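Preparing a House for Listing: Workshop and Household Notes

Posted 2021-05-21 by Desmond Bellamy

Most pre-listing work is small repair. The items below are the ones that come up on nearly every walkthrough in Cleltelbridge, in the order I would do them.

Interior doors. Open each one halfway and let go. If it swings, pull the top hinge pin, lay it on concrete and tap the middle once with a hammer. The slight bend adds enough friction to hold the door. Latches that miss the strike plate usually need tightened hinge screws first. If a screw spins, replace it with a three-inch screw that reaches the stud.

Wall holes. Fill nail holes with lightweight spackle, slightly proud of the surface. Let it dry fully and sand flush with 220 grit. Spot-prime before painting or the patch will show as a dull spot in side light. Touch-up paint more than two years old rarely matches – plan on rolling the whole wall, corner to corner.

Caulk. Remove the old bead completely. New silicone does not bond to old silicone. Wipe the joint with denatured alcohol, wait for it to flash off, and run a bead no wider than the gap requires. Keep the shower out of use for the cure time printed on the tube.
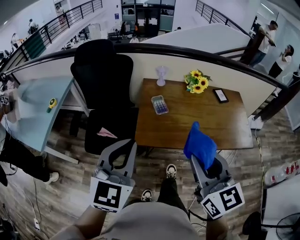

Light bulbs. Use one color temperature per floor. 2700K suits bedrooms and living areas; 3000K is acceptable in kitchens and baths. Mixed bulbs in a single fixture are noticed at showings even when the buyer cannot say what is wrong. In my last house on Egger Lane, replacing every bulb cost $47.

Odors. Clean the disposal splash guard, both sides. Pour a quart of water into any floor drain or unused shower, as a dry trap lets sewer gas into the room. Replace the furnace filter the day before photographs and again after any sanding.

Square footage. Measure the finished area yourself and compare it with the county record. Corina Steiner had a ranch listed at 832 square feet that measured 900 once the enclosed porch was included. The porch had a permit from an earlier November, but the record had never been updated. Corrections take time – file before the listing goes live.

Paperwork drawer. Put appliance manuals, the water heater install date, paint codes and the last two utility bills in one folder. Label shutoffs for water and gas with a tag at the valve.

Budget. I allow $400 for materials on a house in ordinary condition, excluding wall paint. Anything structural or electrical goes to a licensed contractor and should be quoted separately.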